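Bread, jam and 182 pages of somebody else's handwriting

I've finally started on the recipe notebook and I am so happy about it! It came to me in a box of kitchen bits from a house clearance in Gostine, 182 pages, most of them in blue ink, and I've been reading it in bed like a novel.

The owner signed herself M. Sobczak inside the cover. She baked for what must have been a very hungry household, because her plum cake wants 400 g of butter and she calls it "the small one". She also crossed things out with real feeling. Page 144 has a honey biscuit with NO scrawled over it, then the same biscuit again overleaf with less honey and a tiny tick.
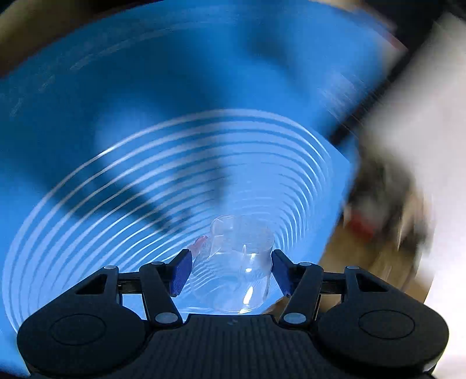

Clear cup, blue background.

My favourite thing so far is how she measures. Half of it is in grams and the rest is in cups, glasses and "the green bowl" (oh, to have the green bowl). Orathai Ongart, who reads old handwriting far better than I do, spent a whole evening on the phone with me working out whether a word was "lard" or "lemon". It was lemon, thank goodness. We also found a note in the margin of the poppy seed roll that just says "Grunow, July, rain", and now I want to know everything about that day.

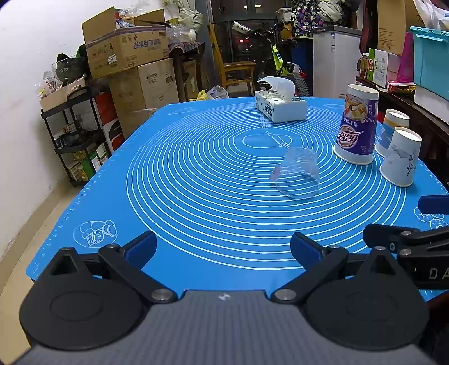
What I'm baking first

The plum cake, obviously, though I'll halve it. After that the honey biscuits, both versions, side by side, so I can see if I agree with the NO. Prasert Klinhom has already asked for the rejected ones. If anybody reading has family from out that way and knows what "winter sugar" is, please leave me a comment, it comes up in 2 recipes and I'm stumped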